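4. Substituir o processador

Reserve 22 minutos se já fez isto antes e uma tarde se não fez. A estação Grinisier foi desenhada por gente que gosta de parafusos, e esta secção parte do princípio de que o leitor aprendeu a viver com isso. Se ainda não leu a secção 3 (Abrir a caixa), leia-a agora; daqui para a frente supõe-se que o painel lateral já saiu e que sabe onde o pousou.

4.1 Antes de começar

1. Confirme na lista de compatibilidade da Maltavus que o processador novo serve na sua placa. "Encaixa" e "serve" são verbos diferentes e a garantia só conhece o segundo.
2. Atualize o firmware da placa enquanto o processador antigo ainda trabalha. Depois de o tirar, a conversa torna-se bastante mais difícil.
3. Desligue a máquina, retire o cabo de alimentação e carregue no botão de ligar durante alguns segundos.
4. Ponha a pulseira antiestática e prenda a mola a uma parte metálica da caixa sem tinta. A perna da secretária não conta.

CUIDADO: se a máquina esteve a trabalhar, o dissipador pode estar quente. Espere. É uma boa altura para responder aos e-mails de terça-feira.

4.2 Retirar o dissipador

5. Desligue a ficha do ventilador puxando pela ficha. Puxar pelos fios também resulta, mas só uma vez.
6. Desaperte os parafusos em cruz, meia volta de cada vez, até todos ficarem soltos.
7. Rode ligeiramente o dissipador para um lado e para o outro antes de o levantar. A massa térmica velha tem temperamento de cola, e um puxão seco pode trazer o processador atrás.
8. Limpe a base do dissipador com álcool isopropílico e um pano que não largue pelo. O guardanapo do almoço larga pelo e outras coisas.

4.3 Retirar e colocar o processador

9. Solte a alavanca do socket, levante-a até ao fim e abra a moldura de retenção.
10. Levante o processador antigo na vertical, segurando-o pelas arestas, e guarde-o na embalagem do novo.
11. Procure no processador novo o triângulo de um dos cantos e faça-o coincidir com a marca do socket. Só há uma orientação correta. As restantes são caras.
12. Aproxime o processador na horizontal, bem por cima do socket, e confirme o alinhamento antes de descer.
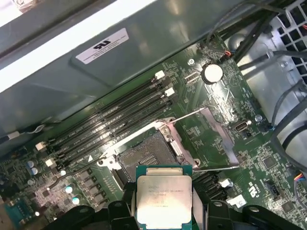 Heledd Rees escreveu-nos depois da edição anterior a perguntar por que razão o manual mandava "pousar" o processador e, duas linhas abaixo, "pressionar com firmeza", e o que devia ela fazer ao certo com o polegar. Acrescentou que tinha optado por pousar e que a máquina arrancou à primeira, pelo que dispensava resposta. Tinha razão, e a segunda instrução foi retirada.

13. Pouse o processador e largue-o. O peso dele basta. Se ficar torto, levante-o e recomece; não o empurre para o lugar.
14. Feche a moldura e baixe a alavanca até prender. Esta parte oferece resistência e range um pouco. É normal, embora não pareça.

CUIDADO: nunca toque nos pinos do socket, nem para tirar pó. Um pino dobrado não se endireita com um alfinete, por muito que o vídeo que viu garanta o contrário. Contacte a assistência da Laizer.

4.4 Massa térmica e montagem final

15. Aplique no centro do processador uma porção de massa do tamanho de uma ervilha. Se tiver dúvidas sobre o tamanho da ervilha, escolha a mais pequena.
16. Desça o dissipador a direito e aperte os parafusos em cruz, pela mesma ordem do passo 6. Pare quando o parafuso parar.
17. Volte a ligar a ficha do ventilador. Volte mesmo: é a causa mais frequente de chamadas para a assistência.
18. Feche a caixa, ligue o cabo e arranque.

NOTA: o primeiro arranque pode demorar quase 2 minutos com o ecrã preto enquanto a placa reconhece o processador. Não desligue.

NOTA: se a temperatura indicada no firmware passar dos 95 graus em repouso, desligue e regresse ao passo 15. Verifique também se retirou a película protetora do dissipador, caso este seja novo.

Para a memória, siga para a secção 5.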